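Notebook, July, Saturday, second pot of coffee

Fleece pilling, continued. Picking up where I stopped, which was at the point of swearing at the tumble box.

Load 5 came out this morning and the Prollach swatches look like something a cat was sick on. The Malance swatches look fine. Last week it was the other way round, same cycle, same detergent, same me. Either the fabrics have swapped personalities or one of us wrote the labels on wrong, and I have gone through the tin and the handwriting is mine, so let's call it an open question.

Checked the obvious things. Lint trap clear. Cork liner in the box is worn on one side but it was worn on that side in June too. Box speed is steady. Humidity in the back room was 41 percent when I started and I forgot to read it when I finished. Frans, if you read this, yes, I know there is a sheet for it.

What I now suspect is the nap direction. We have been cutting swatches whichever way gets the most out of the remnant, and on a brushed polyester that can't be helping. Stroke it one way and it lies down, stroke it the other and it stands up and asks for trouble. I recut six from the Malance piece, three with and three across, and marked the corners with thread because the chalk vanishes in the first wash and the pen bleeds. White thread on the dark ground. Should have done that in spring. 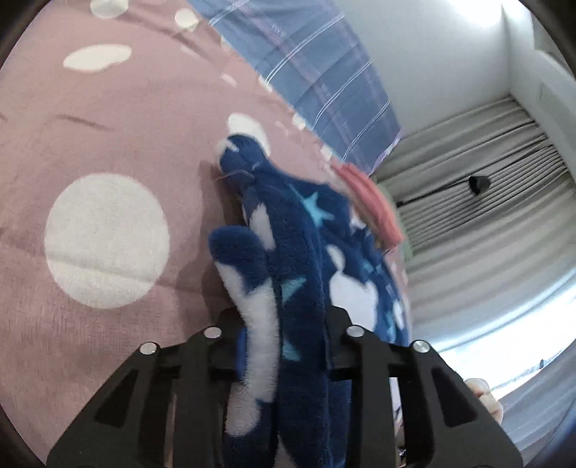
The other nuisance is printed fleece in general. On a plain fabric you can grade the fuzz against the photo standards and get the same answer twice. On a print, the eye goes to the print. Roel graded one of the patterned Baek swatches a 4 and I graded it a 2, and we then spent most of lunch on it, and at the end he had come down to 3 and I had come up to 3 and I don't think either of us had looked at the swatch again. Proposal: grade prints from the back as well as the face and write both numbers down. It doubles the work but the back has no opinions on it.

Also the pills themselves. The pale ones show on dark areas and disappear on white areas, so a swatch that is mostly pale print gets a better grade for doing nothing. I tried shaving a square clean and weighing what came off. The scale in here is not up to it. It gave me zero, then zero, then a small negative number, so on paper the swatch gained weight from being shaved. Will ask whether we can get time on the good scale upstairs.

Wash notes, so I stop hunting for them on the backs of envelopes:
Cold, short cycle, inside out: least fuzz so far, on everything.
Warm, normal: what people do at home, so we have to keep it.
With a towel in the load: terrible. The towel sheds, the fleece collects, and afterward you can't tell whose fuzz is whose. Dropped from the plan.
Softener: makes it feel lovely and grade badly. Want to repeat before I say so out loud.

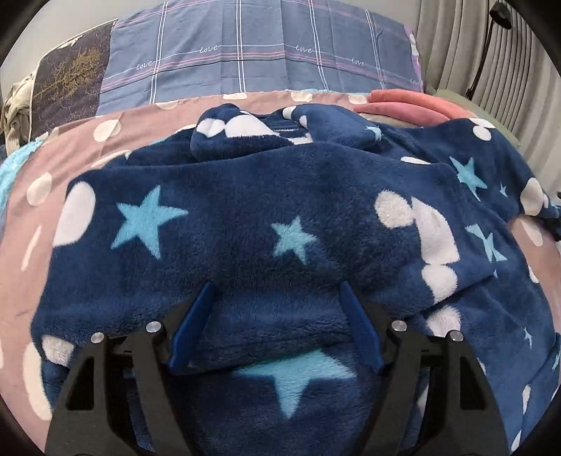
Veta sent the new roll. Tag says lot 808 and the delivery slip says something else, with a coffee ring over the part that matters. I have rung them. The person who knows is back next week. Until then the roll stays in its plastic and no one is to cut into it, including whoever cut into the last one for a dog bed.

Tumble box counter is at 2100 as of this morning. I didn't reset it between the last two runs, so subtract before quoting anything from the log. Roel, the run you copied out on the whiteboard is both runs added together. I left it up because the handwriting was nice.

To do:
Recut the Prollach set with the nap marked, same as Malance.
Replace cork liner, or at least turn it.
Find the missing photo standard (grade 3, naturally).
Back-and-face grading on the Baek prints, Roel and me separately, no lunch.
Read the humidity at the END.

Box is running again, with-the-nap set first. Off to find something to eat while it thumps.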